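Unit 6: Chores as a benchmark. Can machines do them yet?

Reading before the session: the Viklund course notes on contact and friction, sections on quasi-static pushing. Bring your results from the wiping exercise.

1. What counts as doing a chore

A chore is specified by its end state and by what must not happen on the way. "Clear the table" has an end state (no items on the table) and a set of side conditions (nothing broken, nothing spilt, nothing put where it does not belong). Published success rates usually cover the end state only. When reading a result, check the following before comparing it with another:

Starting conditions. Are objects placed by hand in the same spot each time, or scattered?
Resets. Does a person step in between attempts?
Time limit. A success after 15 minutes and a success after one minute are often given the same score.
Partial credit. Some papers score sub-tasks separately and report the mean.

2. Shop floor and household

The shop floor is the easier case, for reasons that have little to do with the arm. Parts arrive in known positions, lighting is fixed, and the fixture removes most of the uncertainty. The Ustunau packing cell, which we visit in October, handles one family of cartons and stops when it sees anything else. Within that family it is reliable. It could not be moved to a kitchen.

Household work removes the fixture. Objects are soft, thin, shiny or partly hidden, and tools are shaped for human hands. Current systems can pick and place rigid items well enough for demonstration. Folding cloth is possible under good conditions and slow. Work that uses a tool on loose material (sweeping, scraping, scooping) remains weak.

3. Compounding errors

Assume a task of n steps, each succeeding independently with probability p. The whole task then succeeds with probability p to the power n. For p = 0.80 and n = 6 the result is 0.26. A system reported as "80 per cent per step" will therefore fail most six-step chores unless it can notice a failed step and repeat it. Allowing one retry per step raises p to 0.96 and the whole task to 0.78, provided that failures are detected and leave the objects in a recoverable position. Both provisos are strong. Debris pushed off a table cannot be retried.

In our own trials with the Imia policy on the sweeping task, 55 per cent of attempts met the end state. Most of the failures came in the last stroke, when the material had to cross the lip of the pan.

4. Worked case: brush and dustpan

The task has two tools and one quantity of loose material. Sub-tasks:

(a) grasp the brush in an orientation that presents the bristles to the surface;
(b) bring the bristles behind the debris;
(c) sweep towards the open edge of the pan, keeping contact;
(d) carry the debris over the edge;
(e) lift the brush without dragging material back out.
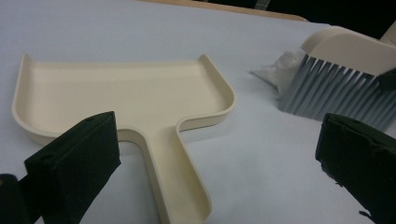

Fig. 1. Sweeping task: dustpan, hand brush and light debris on a white tabletop.

Points to note. The tools and the surface are all pale, so segmentation by colour is of limited use. The debris is light and has no fixed shape, and a pose estimate for it means very little; a coverage map is the better representation. The open edge of the pan faces the far side of the table, and this limits the directions from which a stroke can usefully enter. Planning the stroke in the pan's own coordinates avoids a common error in student code.

Bristle contact is compliant. Position control alone gives either a gap or excessive bending. The Prito controller handles this with a low vertical stiffness and a fixed downward force, tuned by hand for each brush.

5. Exercises

5.1 Write an end state and three side conditions for the task in Fig. 1.
5.2 Repeat the calculation in section 3 with p = 0.55. State which sub-task you would improve first and why.
5.3 Propose a test for failure detection after sub-task (d) that uses vision only.

Answers to be handed in with the Unit 6 lab sheet.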